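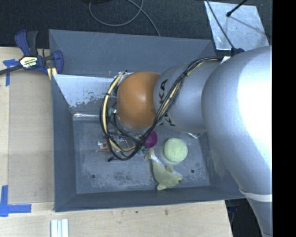
Bin picking talk – notes, short version (15 min slot, Kaan has the clock)

Start with the problem, skip the history. We want an arm that can reach into a bin of mixed stuff and get one thing out. It learns from examples. So somebody has to make the examples. That's us, most of August.

Say hello from the team – Rosângela, Maritza, Édgar. Sheyla is in the audience, she did the labels, point at her.

Numbers slide. 462 attempts kept. 53 thrown out. Don't read the table, just say those two. Someone will ask why so many binned – mostly logging faults, the camera stream and the joint log drifting apart. Fixed now. Édgar has the details if they push.

What goes in the bin. Soft things, round things, things with awkward bits. Plush dolphin is everybody's favorite – no, favourite, fix on slide. Fins are good, they give the gripper a choice. Fuzzy ball is dull but we need dull. If all the examples are hard ones the model gets odd habits on easy ones.

PAUSE here, drink water.

Layout matters more than I thought. First batch (Sindau set) we tidied things into the middle every time. Without thinking. Model then hopeless at walls and corners. Second batch, Ticona set, we tip the objects in and leave them where they land. Slower, uglier, much better data. Spend time on this one, its the main point of the talk.

Cables. The bundle loops out near the gripper and can cover part of what's underneath. We keep those examples. The fixed camera will have the same trouble on the real job so the model may as well see it early.

Clamp the bin! Say it twice. Bin moves a finger's width and the whole morning is off. Blue tape on the table for the board position, clamp on the corner, check both before every run. Maritza's rule – check even if you only went for tea.

Who drives. Two people swap every hour. Tired drivers make jerky examples and the model copies the jerks. Kaan noticed it in the plots before any of us felt it.

Next. Drullumus run, another 100 attempts, all new objects, nothing from the old box. Held back for testing only. Plelach have asked to see those results first – ok to mention, they said yes.

If short of time drop the drivers bit, keep layout and clamp.

Questions. Likely one: why not simulate it? Answer – we do a bit, squashy toys come out wrong. Then hand over to Rosângela for the demo clip, check sound is OFF.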